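Pinces portatives Clekel : questions fréquentes sur le défaut de fermeture
Service sécurité et maintenance, site de Flotville
Mise à jour : 2019-06-20

Quel est le défaut constaté ?
Lors du pliage de vêtements matelassés, une mâchoire peut rester en retard sur l'autre à la fermeture. Le tissu est alors tiré d'un seul côté et peut se coincer dans l'articulation.

Quels appareils sont concernés ?
Les pinces dont le numéro de série est compris entre 2 110 et 2 665. Les autres appareils restent en service sans restriction.

Y a-t-il un risque pour l'opérateur ?
Un pincement des doigts est possible lorsque l'on tente de dégager le tissu à la main. Un incident de ce type, sans arrêt de travail, a été déclaré à Flotville.

Que faire en cas de blocage ?
Relâcher la poignée, poser la pince et prévenir le responsable de poste. Il est interdit d'introduire les doigts entre les mâchoires ou de forcer les biellettes.

Quel contrôle faut-il effectuer ?
Les axes de pivot et les patins bleus sont vérifiés avant chaque prise de poste, puis toutes les 300 fermetures. Tout jeu anormal entraîne le retrait de l'appareil.

Peut-on poursuivre le pliage des doudounes ?
Oui, avec une pince contrôlée. L'opérateur se présente mâchoires ouvertes et ne saisit pas les coutures froncées. 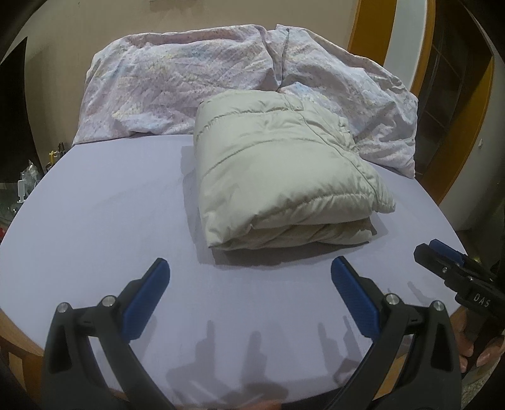
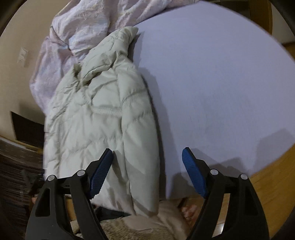
Doudoune claire et pince à patins bleus, mâchoires ouvertes.

À qui adresser un signalement ?
À Mme Hanan Khalaf, service sécurité, ou à M. Nizar Rizk, atelier de maintenance, en précisant le numéro de série.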